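Undermount vs drop-in on a 57 inch run, laminate vs solid surface
Kitchens & Baths > Sinks and Counters
Started November 2024

gridline_86
Replacing the counter and sink in a rental unit. The run is 57 inches, wall on the left, range on the right. The base cabinet under the sink is a 30. I have a quote from Idell for a solid surface top with an undermount bowl, and a second quote from a local shop for laminate with a drop-in. The difference is a little under $2,000 with install. Plumbing stays where it is. Trap arm comes out of the wall at 17 inches off the cabinet floor, so a bowl deeper than 9 inches is going to be a problem once the disposer goes back in.

Questions are whether the undermount is worth it in a rental, and whether anyone has used a Voltotico rim-mount bowl in laminate without the substrate swelling.

caulkline
Drop-in. A rental gets a sink changed every ten years or so, and with a rim mount you cut the bead, undo the clips and lift it out. With an undermount the bowl is held by adhesive and clips to the underside, and when the adhesive lets go you are on your back in the cabinet with a bar clamp through the drain hole. Have done it both ways. The second way takes most of a day.

On swelling: seal the raw edge of the cutout before the sink goes in. Two coats of oil-based primer or a thin coat of epoxy. Most shops skip it.

tailpiece
Disagree in part. The rim is where the failures start. Water sits against it, the bead goes black, the tenant scrapes at it with a knife, and then it leaks into the core. Solid surface with an undermount has no exposed core at all. Cost over the life of the counter comes out closer than the quotes suggest.

caulkline
It comes out closer if the tenant never puts a hot pan on it. Solid surface scorches. Laminate scorches too, but a replacement sheet on a 57 inch run is cheap and the solid surface repair is a sanding job by someone with the right pads.

tailpiece
Scorches in solid surface sand out. Scorches in laminate do not. I have three units with Renaud tops, installed in May of the same year, and the only callback was a seam.

gridline_86
What happened with the seam?

tailpiece
Cabinet was out of level by 3/16 over the corner. Top was not shimmed. Nothing to do with the material. You have a straight run with no seam so it does not apply.

ptrap_offset
Before choosing, check the trap height again. You say 17 inches to the trap arm. The outlet of the disposer has to be above that, and an undermount hangs lower than a drop-in by the thickness of the top. On a 1/2 inch top with a built-up front edge that is only 1/2 inch, on laminate over 3/4 particleboard it would be more, but you would not undermount in that anyway. Measure from the underside of the top to the center of the arm. Do not measure from the cabinet floor.

gridline_86
Underside of the top to center of arm is 14 1/4. The disposer spec has the outlet centerline 5 1/2 below the bottom of the bowl.

ptrap_offset
Then an 8 inch undermount leaves you 3/4 of an inch and a 9 does not work. A shallow rim-mount gives you more room. I would go shallow in either case. Tondik lists a 7 inch bowl in both styles, though their cutout template runs tight on the back edge — check the faucet deck clearance before anyone cuts.

caulkline
Agree on shallow. Tenants complain about splash from a shallow bowl for a week and then stop.

tailpiece
They do not stop. They move the complaint to the faucet. Get a low-arc faucet with an aerator if you go under 8 inches.

gridline_86
Leaning toward the shallow rim-mount, white, grey top. I will prime the cutout edge. Will ask Idell to requote without the undermount to compare.

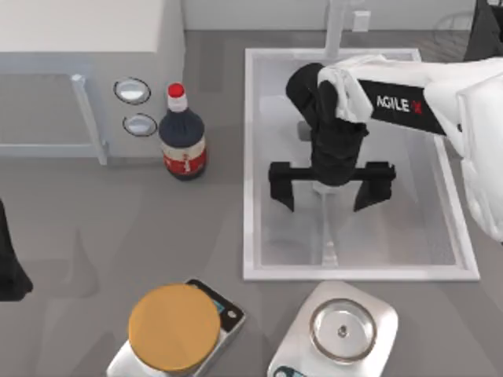 White rectangular sink with a thick rim, grey countertop (render)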